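Furnden Comics Anthology, second issue: progress report to the Iden Fund
12 September 2019
Prepared by Meenakshi Shukla, editor

The open call closed in April with 197 submissions. We accepted 40 pages of new work, including a long story by Aníbal Carhuamaca that will open the book. Contracts are signed with all but three contributors.

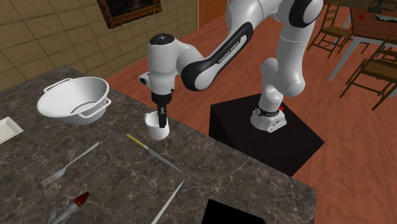

Robot arm with its gripper in a white cup, computer rendering.

Lettering of the translated stories is behind schedule. Evdokia Vasilakis has finished the Greek pages, and Bimla Tyagi is still working on the Hindi ones — her files go to the printer last. The cover will be screen-printed in two colors, as in the budget.
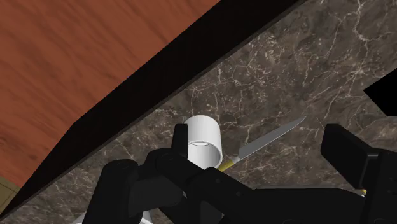 Gripper and cup, close view.

Spending is within the grant except for paper, which went up after the first quote. Rhonda Landry has asked Rana Press for a new price on the uncoated stock and will forward it to the Fund with the next invoice.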